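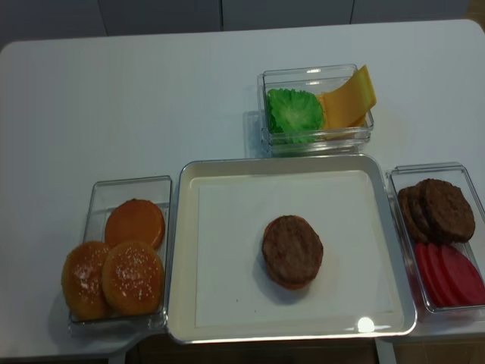
Burger Station – notes for the pretend-food set

Hi! I'm Chaimae Ramadan, and these are my notes on Burger Station, the play-food corner I look after for our Sunday family drop-in. I kept answering the same questions by text message, so now they live in this file. Print it, change it, pass it along.

What's in it

The basics are buns, patties, lettuce and cheese, all toy, plus a shallow tray with a silvery rim to build on. I store everything in clear plastic containers so kids can see what they're reaching for. Top buns (the ones with the sesame seeds) share a container with the flat bottom buns. Lettuce and cheese share a smaller one. The whole lot travels in a Kevideck tote, which is ugly and has lasted forever.

Setting up

Put the tray in the middle with a sheet of white paper in it. Buns go to the left of the tray, lettuce and cheese behind. I like to start the first burger myself – bottom bun, patty, then I walk away. A half-built burger gets picked up so much faster than a bare tray! The cheese never lies flat for me, and I've stopped fighting it.

How we play

Build order is bottom bun, patty, cheese, lettuce, top bun, but I don't correct anyone. For older kids I read out orders and let them work for 15 minutes or so before we swap jobs. The cook becomes the customer and usually turns very picky (double lettuce, no patty, extra patty).

Cleaning

Warm water, a drop of dish soap, air dry on a towel. Do the lettuce last and get into the ruffles. Swap the paper whenever it picks up specks.

Changes

August: moved the cheese in with the lettuce. Retired the old Gunn tray after the corner cracked.

Still to do

Labels for the container lids. Some kind of pretend fries – if you have a spare set, please tell me before I start cutting up sponges.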